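Storing seed over winter, quick version

Dry the seed first. 14 days on paper, out of the sun, stir it when you rememeber. Then tip it into a clean dish and pick out the chaff.
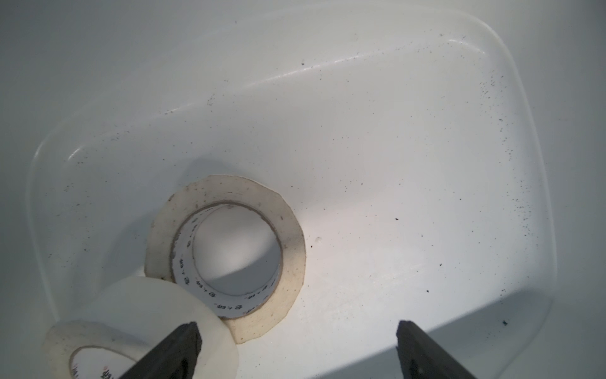
Small lots go in envelopes. Tomato, lettuce, the Kotovness beans. Write the variety and the month on the front before filling, not after. Tape the flap and both bottom corners, fine seed gets out anywhere. Jar, lid, cool cupbord. Done till May.

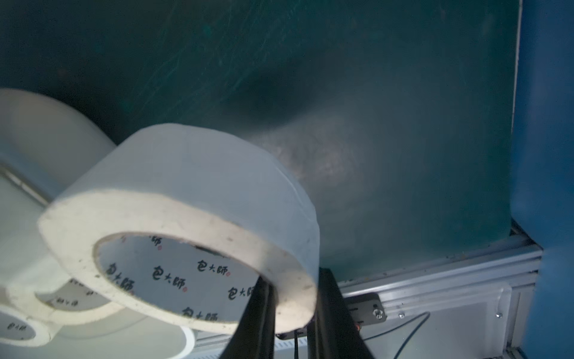

A reader adds that beans need longer, 36 days in a humid spot.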